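Grippers, round two, and why I've changed my mind about the soft pads

I promised an update on the hand-held grippers back in March, and then the year went the way it went, so my apologies to the two or three of you who kept asking (hello, Muthu!). I have finally had a proper stretch of evenings with both of them and I have opinions. Rather a lot of opinions, so put the kettle on.

For anyone who missed the first post, I've been comparing two sets of jaws on the same hand-held body. One set has the hard, smooth fingertips that came with it, and the other has blue textured pads that Aravind Acharya talked me into. The idea is that you do a job by hand with the gripper, with the camera watching over the jaws, and later on an arm with the same jaws has a go at copying you. So whatever the fingers can't do in your own hand, the arm certainly won't do either. I knew that in theory. It took me an embarrassingly long time to feel it in my wrist.

My first lot of tests were all kitchen things. Mugs, sponges, a tin of beans, the lid of the butter dish. Both sets did fine, and I wrote at the time that the pads were a bit of a luxury and that I couldn't see what the fuss was over. Raghavendra Salian sent me a very polite message saying that I'd picked nothing but easy objects, and of course I sulked for a day and then had to admit that he was right. A tin of beans wants to be picked up. It is the right size, it stays put, and it doesn't much care where you squeeze it.

So this time I went for jewellery. Bracelets, mostly. I can't think of a more annoying thing to pick up with two fingers that only open and shut! A bangle is stiff and slippery and lies flat, so you have to get one finger inside the ring and one outside, or else pinch it across the edge and hope. A string of beads is the opposite, because it gives wherever you touch it, and you may find you've lifted two beads and left the rest trailing. And pearls are their own special misery, being round and smooth and always ready to roll out sideways just as you close.

I did the whole lot on a bed, too, on a soft bedspread, which makes everything harder again. On a table you can press down a little and the table pushes back. On a mattress you press down and the whole world sinks away from you, tray and all. I was cross about that for the first evening, and by the second I'd decided it was the best thing I could have done, as I found out much more from it than I ever did at the kitchen worktop.
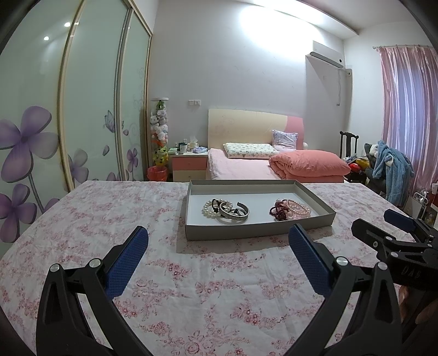 Roman Śliwiński, after reading my notes, told me I was giving the pads too much credit and the approach too little. In his view most of my drops came from closing the jaws before they were level, so that one pad touched first and nudged the beads along. He reckoned that if I slowed down and squared up properly, the hard tips would do nearly as well on everything but the bangles.

Well, I went back and tried it his way, and I have to hand it to him, he has a point. Slowing down helped both sets. The beaded bracelets in particular behaved much better once I stopped lunging at them. But I still don't think he's got the whole of it. With the hard tips I had to be level and slow and lucky, and with the blue pads I only had to be two of those. The texture gives the beads something to settle into, and you can feel them sit down between the fingers just before you lift. I have never felt that with the smooth ones.

The bangles were closer than I'd expected. Wide ones are a pleasure with the pads, and narrow ones are still a nuisance with anything. If two are lying together you will very likely come up with both or neither. I did try going in with the jaws opened as wide as they would go and then closing very gradually, and that was better than half-closing them first, which had been my habit. Going in wide means you can see what you're doing between the fingers, and so can the camera, which matters just as much if an arm is ever going to learn from it.

A word on the camera, then. I've been fussing over its angle for weeks. Tip it too far down and you get a lovely view of the fingertips and no notion of where you are in the room. Tip it up and you can see where you've got to, but the last inch before the grasp goes vague. I've settled on something in between for now, with the pads sitting low in the picture and a good slice of room beyond them. Nithin Chettiar prefers his lower, but he only ever works at a desk, and I do wonder whether he'd stick to it if he moved from place to place as much as I do.

The controller side I've hardly touched, I'm afraid. I have the Jindico board on loan for another fortnight and it's still in its bag. My plan is to run the same bracelets again with the arm, same pads, on a firm table first and then on something squashy, and see how much of my own clumsiness it has picked up. I dread to think.

If you are choosing between the two sets and you only mean to handle boxes and mugs, keep the tips you've got and spend the money on something nice. For anything small, round, floppy or slippery, get the pads. Mine are showing a bit of wear along one edge already, so I'd order a spare pair while you're at it - and do wipe them now and then, as they pick up fluff from bedding like you wouldn't believe.

Next on my list are necklaces with clasps. Muthu says I'm mad. If any of you have managed one with a two-finger gripper, please leave me a comment, because I would dearly like to know which end you started from.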